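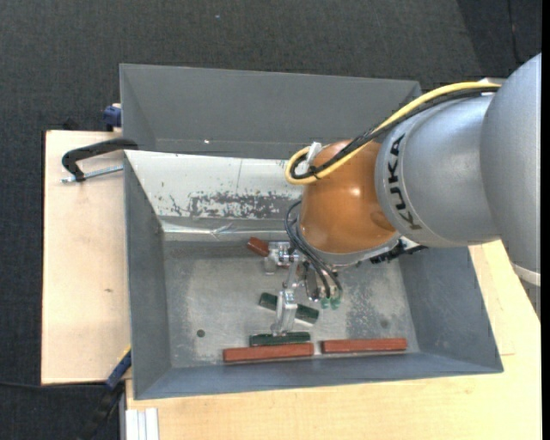

Workroom Diary, Flidness House: Entry for March, Morning

The large gray metal bin was inspected at 8:30. It remains on the pale wooden boards, clear of the dark carpet. Paint is flaking on the sloping panel at the rear, and darker material shows underneath. The floor of the bin is scuffed, with a worn patch toward the right. The silver strip along the rear edge is slightly crumpled and is to be pressed flat.

Touch-up paint was requested from Imwood under order 551. The Soltani office approved a limit of $300 for the work. The carpet will be vacuumed before painting begins.

Afternoon

Imwood confirmed the order by telephone. Delivery is to the side entrance. The paint shelf in Room 100 has been cleared.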